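3.2 Setting and participating schools

The study was carried out in the lower and middle grades of two schools, Wamden and Corkari, which sit on opposite sides of the same river valley and share a bus line but very little else. Wamden is the larger of the two, with 1,315 children on its rolls, and it has kept a vegetable garden for so long that several of the parents we met remembered weeding it themselves. Corkari has 300 children and had no garden at all when we first visited, only a sloping strip of grass behind the lunchroom that everyone was very fond of and hardly anyone used.

Both schools had signed up for the Follico program, which asks each class to take on one outdoor task and one indoor task for the length of a term. We were glad to find that the teachers had been left free to choose. At Wamden most classes picked composting and a lights-off rota, while at Corkari the younger children wanted trees – and they were quite firm about it – so the spring was given over to planting and watering.
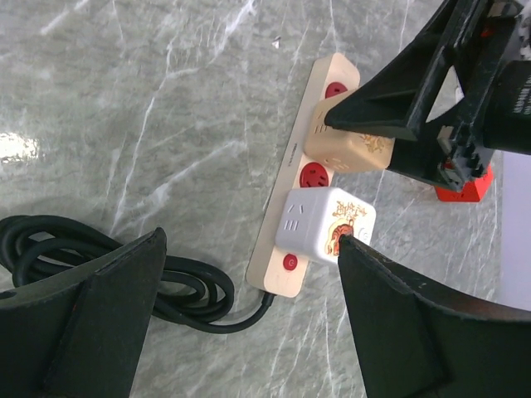 Figure 2. Power strip with two plug-in adapters.

Every class kept a diary, and the diaries became our main source. Children wrote or drew in them whenever they had done something for the program, and the teachers added a line or two of their own when they had the time (some had a great deal to say, and we are thankful for it). By the end of the term we had 3,444 entries, which we read in full and sorted using the Rengifo coding sheet, with a few headings added for matters the sheet did not foresee, such as worms.

We should say a word about the entries from December. Both schools were busy with concerts and the diaries grew thin, and what was written tended to be short and cheerful. We kept these entries in the set, though we lean on them lightly in Section 4, where we turn to how the children talked about looking after a place they had chosen for themselves.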